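Ticket: Menu change, vegan and all-day items not selling correctly on shop tills
Product: Grustel Menu Manager
Customer: Dratbridge (cafes and takeaway counters)
Opened: Jan 23, 2018
Priority: High
Status: Closed, with follow-up

Reported problem

The new Dratbridge menu was published overnight from head office. At opening, shops reported three faults:

1. Salad pots and hot wraps, which should now sell from opening to close, do not show on the till until 11:00.
2. The vegan mark is missing from the shelf label and the receipt line on 18 items. The same items show the mark correctly in the head office view.
3. The lentil and beet soup rings up at the price of the old tomato soup.

Shops affected: 86, all on the standard menu. The station kiosks run a short menu and have not reported anything.

Customer's workaround at time of call: staff are using the open food key and typing the price. Sales are going through, but stock counts for the new items are wrong and will need correction.

First checks

Confirmed that the menu version at head office matches the version number on the till at the Molosia Street shop. The till had picked up the new menu. This rules out a failed download at that shop.

Asked for a sync report from all sites. Every site shows the new version with no errors.

Restarted the till application at Molosia Street. No change. Restarted the back office PC. No change.

Test sale of a salad pot before 11:00: item not found by name, item not found by button. Scan of the printed label gives "Not available at this time."

Fault 1: all-day items hidden until 11:00

The message comes from the daypart rule, so the item record is present and the till is refusing it on time. The customer had moved salad pots and wraps from the Lunch group to the All Day group. The old Lunch group was left in place with its time limits, and the items were still attached to it by the second category field.

Grustel applies the tightest time limit found on an item. An item in both All Day and Lunch is treated as Lunch.

Removed the second category from one salad pot as a test and published to Molosia Street only. Item appeared on the till within one sync cycle and sold normally. Customer approved the same change for the rest of the group. 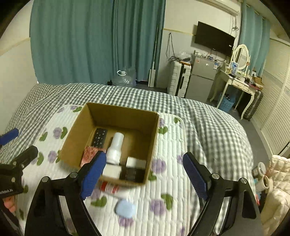 Fault 2: vegan mark missing

The mark is held in two places. The head office view reads the diet field on the recipe. Labels and receipts read the diet field on the sales item. The two are linked when an item is created from a recipe, but are not linked when an item is copied from another item.

Compared the item list against the audit trail. All 18 items were made by copying last year's vegetarian items and then changing the recipe. The sales item kept the old value, so shelf labels printed with the vegetarian mark only.

No allergen fields were affected. Allergen text is read from the recipe in both places. Checked this on every copied item before going further and sent the list to the customer to confirm against their own sheet. Customer confirmed a match.

Fix: ran the relink tool on the copied items, then forced a label reprint. The relink tool does not trigger a reprint by itself. Shops were told to throw out the old shelf labels and not to correct them by hand.

Fault 3: wrong soup price

The soup was given PLU 1010. That number belonged to the tomato soup, which was retired but not deleted. On a clash, the till keeps the older price until the retired item is archived.

Archived the tomato soup and republished. Test sale at Molosia Street rang up correctly. The customer will refund the difference if a guest asks; no refunds have been processed from our side.

Rollout of the fixes

Changes were published in two batches. The first went to a small group of shops after the lunch rush. The second went to all remaining shops after close. Publishing during service is possible but freezes the till for up to 100 seconds, and the customer did not want this at peak.

One shop, Tyagi Road, did not take the second batch. The till had been left in training mode, which blocks menu updates and gives no warning in the sync report. Took it out of training mode remotely and republished. Version now correct.

Stock correction

Open food sales from the morning carry no item number and cannot be matched automatically. The customer has a paper tally from most shops. Sent them the import sheet for stock adjustments with the columns locked. Shops with no tally will be corrected at the next full count.

Results after opening the next day

Salad pots and wraps available from opening: yes, all shops.
Vegan mark on labels and receipts: yes, all shops.
Soup price: correct.
Open food key use: back to normal level.

Follow-up items

Add a warning when an item sits in two groups with different hours. Passed to development, planned for the February release.

Add training mode status to the sync report. Passed to development, no release assigned.

Update the help page "Copying an item" to say that diet fields are not relinked. Done.

Customer to archive retired items before reusing a PLU. Customer asked whether the system can block reuse. It can, with the strict numbering option, but that option must be switched on for the whole account and will reject existing duplicates. Customer will clean up the list first and open a new ticket.

Closed with customer agreement. Reopen under the same number if any shop shows the 11:00 message on an All Day item.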